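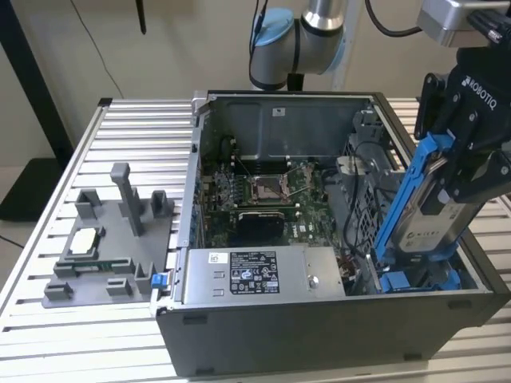
Posted August 4, 2019 by Archana Ahuja

Review: a secondhand Dell desktop tower as a project machine

I have been putting off writing this one up for weeks, mostly because every time I sit down to do it I end up with the side off the Dell again and my coffee going cold. So bear with me, because I have a lot to say about what is, after all, a plain black office computer.

I bought mine in January from Sachdeva, the surplus shop out past the Trurkstead exit, for $102. It came with no hard drive and no promises. My friend Alistair Jardine thought I had overpaid and told me so all the way home, but he has since borrowed it twice, so I don't pay him much mind.

What I like best is how easy it is to get into. Lay the tower on its side, take the panel off, and there's the whole works looking up at you. The motherboard sits up in one corner, the power supply runs along the bottom, and the drive cage has the other side to itself. I have worked on cases that cost four times as much where you had to pull two things out to reach a third, and I'll take this layout over those any day!

I'm also very fond of the blue plastic. The drive rails and clips are blue, and there's a little blue latch down at the end of the power supply, and against all that gray metal they are hard to miss. My nephew Alby (Alby Cartwright, 9 years old and very serious about screws) had the idea within a minute or two. I did the power supply myself, unplugged and left to sit a good long while first, and I would ask any parent to do the same.

The processor socket is the part to be careful with. It has a metal load plate and a thin lever to hold it down, and with the chip out you are looking at bare gold pins, which are much more delicate than they look. Don't touch them, don't let a sleeve drag over them, and if you are leaving the job overnight put a cover on. I bent one on a different board years ago and spent an entire evening with a sewing needle and a magnifying glass, and I still think about it.

Now for the grumbles. The black cables that run through the drive cage are a bit of a nuisance, and getting them back the way I found them took me longer than anything else. Take a picture before you move them – I didn't. The perforated panels on the cage collect dust like you wouldn't believe, and a soft paintbrush did a better job on mine than canned air. And it is a big heavy lump of a thing, so clear yourself a proper flat surface before you begin. I tried it on a card table first and did not enjoy the wobble.

Would I buy another? I would, at this price, for anybody who wants to learn how a computer goes together and would like a roomy case to learn in. If you want something small or quiet or pretty for the living room, keep looking. Sarla Gautam asked in the comments last time if I'd go as high as $200 for one with the drive included, and my answer is yes, if you can see it start up before you pay.

Recent posts
Prultwood folding workbench, one year later
Zisulgate precision screwdriver set
Haf Powell's guest review: three anti-static mats
Sorting a drawer of 443 loose screws
Which label maker I kept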